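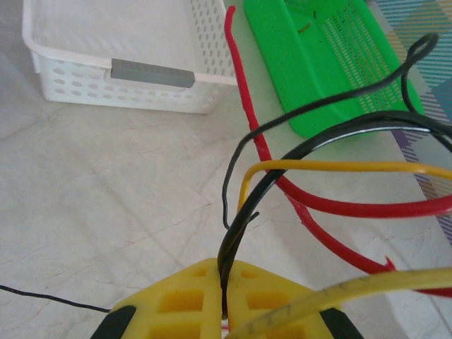
Yellow fingers on a black cable. Open day at Skiltora, wire sorting station.

1/ Spent the morning of Sep 29, 2019 at the Skiltora open day. Posting my notes in order. The wire sorting demo was the one I went for, so it gets most of the space.

2/ Deisy Montoya ran the station. The task sounds simple: take a pile of mixed wire, pull the pieces apart, put them in baskets. She said the pile gets remixed before every group comes in, and visitors are allowed to do the mixing.

3/ The wires are all different. The thick ones hold their shape and are easy to grip. The thin ones move when anything else moves. Montoya said thin black wire is the worst of the lot.

4/ The fingertips are the part I asked about most. The fingers are a yellow lattice with dark rubbery tips. She said the older tips were harder, and thin wire slid out of them. They changed over in August.

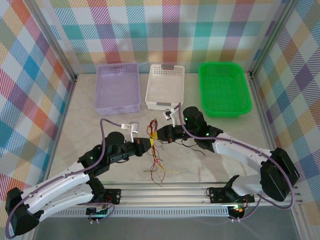
Last edited Sep 30, 9:14 AM

5/ Two arms work the same bundle. One holds while the other pulls. The baskets are at the back, a lavender one, a white one and a green one. Each arm also has a small camera on the wrist.

6/ Amândio Magalhães gave the talk afterward. He said they log 200 attempts per setup before changing anything, including the failed ones. A knot that takes more than 4 minutes is counted as a fail and the pile is reset by hand.

7/ Someone asked about the plaid walls. Magalhães said they swap the panels so the software doesn't get used to one background.

8/ Question from the back about price. No answer on that. He did say Irden has asked for a version for scrap cable, and that it would need a bigger table.

9/ Other stops: Krajčí had a label printer line running in the next hall, and Granura showed a pellet feeder. I only got a few minutes at each.

10/ Parking was free, sign-in took a while, and the groups were small enough that everyone could see. The slides are supposed to go up on the Skiltora site. I'll add the link to this thread when they do.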